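About Widari

Widari lends reusable cups. Offices, schools and event organizers book them from us, use them, and hand them back. We rinse, wash, dry, check and store them, and then they go out again. We have been doing this from the same building in Climham since we started, and most of our customers are close enough that we deliver ourselves.

How we started

Latifa Bennani set up Widari after several years of running the front desk at a conference center. Part of her job was ordering paper cups, and another part was arranging for someone to take them away. She bought 48 secondhand tumblers, stored them in a hall closet at home, and offered them to a friend who was organizing a training day. The friend asked for them again the next month.

The first real contract came from McGrath, an accounting office two streets over. They wanted cups with lids because of the carpets. Latifa had been buying whatever was cheap, and the lids were a mix that didn't fit each other. She replaced the whole lot, and we have been fussy about lids ever since.

What we lend

Our stock is now 898 tumblers, all with lids. We keep several models, with flip lids and with sliding lids. People have preferences. Flip lids are popular with schools and outdoor events. Offices tend to ask for sliding ones, which are easier to drink from at a desk. We are happy to send a mixed order, and many customers use two colors so that hot drinks and cold drinks don't get confused.

New models go through a trial before we buy them in quantity. We wash them over and over, open and close the lids, and put them in front of people who haven't used them before. If somebody has to ask how a lid works, we look for a different one.

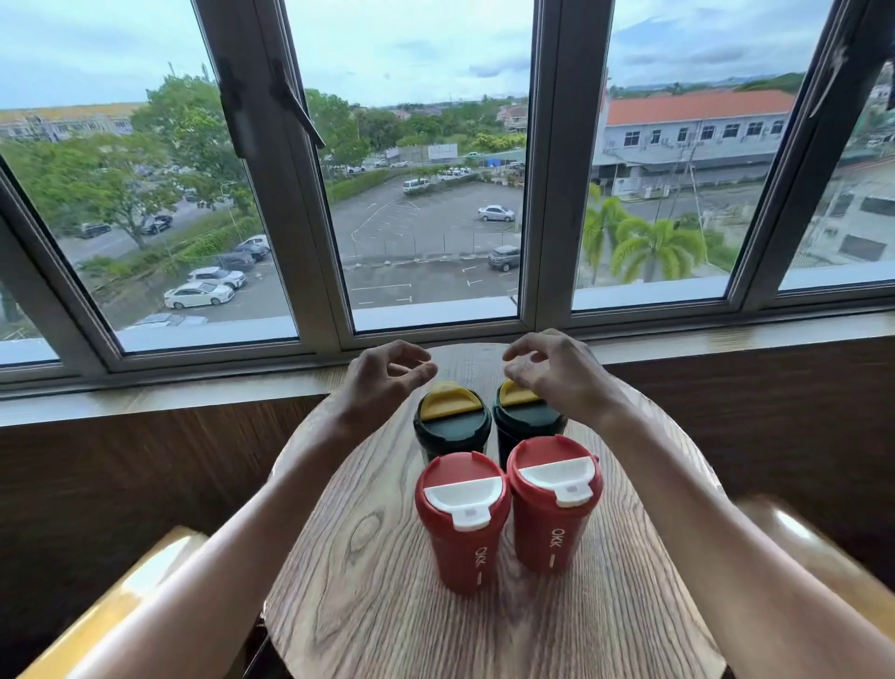
We also pay attention to how tumblers stand together. A cup that is wider at the rim than at the base wastes space in a crate and tips over more easily on a tray. Before we order a new shape we set a few side by side on a table, then pack a full crate and drive it around town. Two models we liked very much failed the crate test and never made it into the catalog.

How a loan works

You tell us how many cups you need and for how long. We deliver them in closed crates, with lids already on. When you are finished, pour out what is left and put the cups back in the crate in any order – lids on or off, it makes no difference to us. Please don't wash them. Kitchen sponges scratch the printing, and everything gets a full wash when it comes back anyway.

The largest order we can fill at one time is 400. For anything bigger, call us early, and we will tell you plainly whether we can do it. Our goal is to have 1,000 tumblers in stock, and we are adding them a crate at a time.

Lost and broken pieces are charged at cost. A missing lid is charged as a lid, not as a whole tumbler.

Where we work

Our washing room and store are in the old Denero building, on the ground floor, with the office upstairs. Collections and returns go through the side door. In August we close the washing room for maintenance, but the office still answers the phone and takes bookings for the fall.

If you would like to handle the tumblers before you book, come by. We will get out the models you're interested in and you can try the lids yourself. Schools are welcome to borrow a few for a week at no charge – just ask at the office.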